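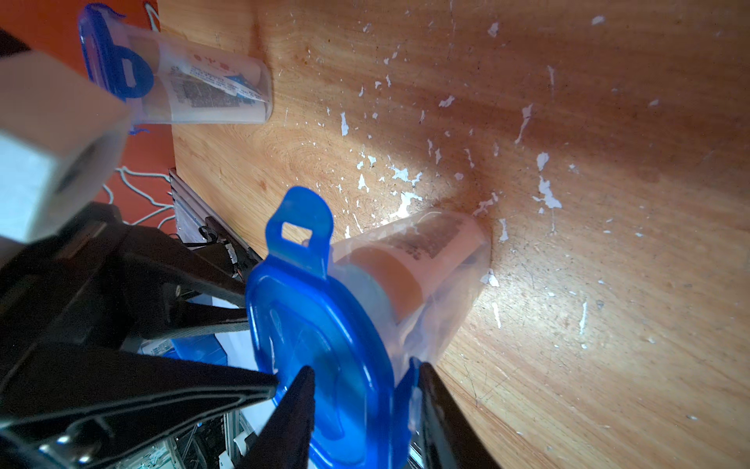
Lid on, paper insert rolled up inside.

Borkia Home Help > Kitchen > Storage and Containers

Snap-lid food containers: store with lids on or off, and how to match lids to bases?

Posted 7 Sep 2021 | Viewed 1,845 times | 3 answers

foter_639

I have a mixed lot of clear plastic food containers with blue snap-on lids. They are all the same design in more than one size. The lids have latch tabs on the sides, each with a rectangular slot that hooks over a ridge on the base. They are going on a shelf with 18 inches of clear height, shared with other things, so space matters.

I have two questions.

First, should they be stored with the lids on or off? With lids on, every base takes up its full volume and nothing nests. With lids off, the bases nest, but the lids end up in a separate pile and have to be sorted each time. A set I had before was stored closed, and by the end two of the lids had white stress lines at the hinge of the tabs. One tab then came off. I do not know if storing them latched caused that or if it was ordinary wear.

Second, is there a reliable way to tell the lid sizes apart without trying each one? The larger and smaller lids have the same outline, the same recessed center and the same tabs. Side by side the difference is obvious. One at a time, out of a drawer, it is not.

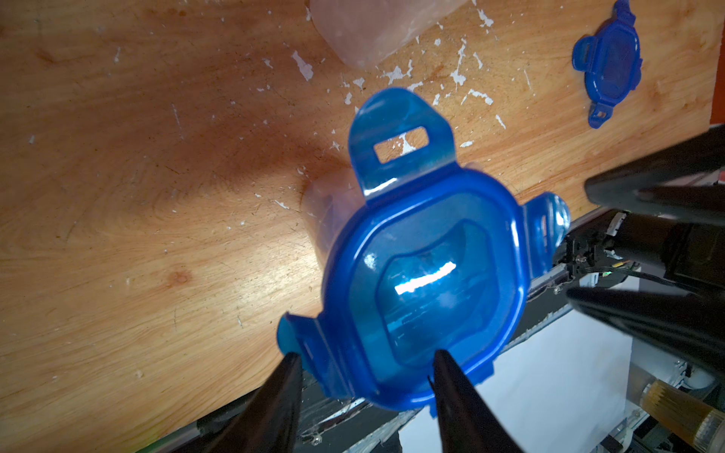 Two lid sizes, same pattern. The smaller one is lying flat at upper right.

Some further details that may matter:

– The paper inserts are going in the recycling, but I would like to know if the print can mark the plastic if one gets left in.
– The table I sort on has an old finish with white flecks all over it. I would prefer not to wash everything twice, so tell me if parts should be washed before or after sorting.
– The lids have an inner seal molded as part of the lid. I do not see a loose gasket that can be pulled out.
– They will be used for leftovers and dry goods, and some will go in the freezer.

I have read the care page for the Flinex range, which says to store "open or closed as preferred." That does not answer the question for tabs that get bent several times a day.

flinex_convert

Store them open, or closed but unlatched. The two are not very different as far as the tab is concerned.

The tab is joined to the lid by a thin strip of plastic that acts as a hinge. Two things wear it out. One is the number of times it is bent, and the other is the load it carries while it is latched. When the latch is closed, the slot is pulled over the ridge on the base and the hinge is held under tension. Plastic under steady tension relaxes over time. The result is a latch that feels loose and a seal that is no longer pressed down evenly. White lines across the hinge are stress marks and come from bending, usually bending while cold. A tab opened straight out of the freezer is much more likely to crack than one that has sat on the counter for ten minutes.

My recommendation:

1. Nest the bases by size, open side up.
2. Stand the lids on edge in a narrow bin or a file holder, tabs relaxed. Do not lay them in a stack with something heavy on top, as this bends the lower tabs out of line.
3. If a container has to be stored closed to keep dust out, set the lid in place and leave the tabs unlatched.
4. When opening, release opposite tabs in pairs and do not peel the lid off by one corner.

For matching, measure once and mark. A ruler across the lid from edge to edge, not counting the tabs, is the only measurement that matters. If one lid reads 168 mm and another is clearly shorter, those are your two groups. Write a letter on the underside of one tab with a permanent marker, and the same letter on the bottom outside of the base. Keep the marker off any surface that touches food. It will fade in the dishwasher and need redoing a few times a year. I redo mine in June and again when the weather turns.

If you do not want to mark them, use a base as the gauge. Hold the lid against the rim of the largest base. If the seal drops in, it belongs there. If it falls through, it goes in the other group. This takes two seconds per lid and does not need a ruler.

Wash after sorting. Sorting puts every part on the table, and with a flaking finish you want washing to be the last step. Or put a clean dish towel down first, which solves it either way. Look at the groove of the inner seal before drying, as a flake caught there will hold the lid slightly open on one side. You would find out when the soup leaks.

ragab_k

lids on. otherwise you lose them. I tried the nesting thing and had a pile of lids and no idea what went with what. never had a tab break and mine are years old.

Also throw out any that do not have a match, do not keep them "in case."

Comment from foter_639: Do you latch all the tabs, or only set the lid on?

Comment from ragab_k: all of them. they click, so I click them

Comment from flinex_convert: The age of the set matters less than how often it is opened. A container opened once a week will outlast one opened three times a day, however they are stored.

borkia_shelfwork

I agree with most of the longer answer, with two corrections and an addition.

Closed storage is also a moisture problem. A molded seal holds water in its groove by capillary action, and a towel does not reach it. If the lid goes on with water in the groove, the inside stays humid and picks up a stale smell. The lid should air dry standing on edge, groove side exposed, until there is no water left in the corners. Corners dry last. If you have to close a container for storage, leave one tab side lifted so air can pass.

On the marker: some plastics let it rub off within days, and handling a tab makes it worse. A small notch or a dot of nail polish on the outer edge of the tab lasts longer. Do not cut near the slot. The slot is where the load goes, and a nick at its corner is where a crack will start.

On the paper inserts: printed paper left in a dry container is harmless in my experience. Left in a warm or damp one, it can transfer a faint gray mark. Warm water, baking soda and a soft cloth remove it if it has not been there for months. Take the paper out before the first wash. Wet paper breaks down into small pieces and these collect in the same seal groove you are trying to keep clean.

For the shelf, 18 inches is enough for two levels if you add a wire riser. Nested bases go on the bottom, lids on edge in a bin on top. Put the larger lids at the back. Leave room to tip a lid forward and read the mark without lifting the whole row out. If the lids are packed tight, the tabs catch in each other's slots and you will pull out several at once.

For the freezer, choose the smaller size where you can and leave headspace. Liquid expands as it freezes and pushes up on the center of the lid, and the tabs take that load. Fill to a finger's width below the rim, freeze with the lid resting on top, then latch once the contents are solid.

Comment from foter_639: Thank you. Going with nested bases, lids on edge, and nail polish on the tabs of the larger size only. The smaller ones can stay unmarked. Towel is down on the table and I will wash everything after.

Comment from borkia_shelfwork: Let the polish cure overnight before it goes in hot water.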